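Company news | Surgical training
3 March 2018
By the Trivix press office

Trivix opens suturing practice room in Kirley

Trivix has opened a new practice room for surgical suturing at its training site in Kirley. The room will be used for short courses in stitching and knot tying, aimed at trainee surgeons and theatre staff who want more time on the basics before they move on to full procedures.

The room has 4 practice stations and covers both hand suturing and work with instruments. Each course lasts 2 days and takes a small group. The first day is spent on handling thread and needle, and the second on knots, tension and closing a straight wound on a soft practice pad.

Trivix ran a trial of the course in December. People who took part asked for longer sessions at the stations and fewer talks, and the timetable has been changed to suit. Most of the teaching now takes place at the bench.
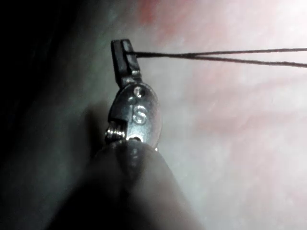
Thread handling takes up more of the course than any other subject. Learners start by picking up the thread and holding it steady, then go on to loops and simple knots. Where to grip is covered early on. A narrow black jaw closed on fine dark thread, with two strands running away almost side by side, leaves very little gap to work with, and learners are taught to watch both strands as they pull. Fine thread can fray if it is gripped too often in the same place, so the course also covers when to let go and take a fresh hold.

Practice pads and thread for the room are supplied by Tokska under an agreement signed this winter. The pads come in pale shades so that dark thread shows up clearly. Rautiainen fitted out the room, including the benches, lighting and storage.

Trivix expects 254 people to use the room in its first year. The fee is £400 per person – this covers both days, all materials and a pad to take home for further practice. Hospitals can also book the whole room for their own staff.

Bookings are open now through the Trivix training office in Kirley. Course dates and a full list of what is taught are available on request.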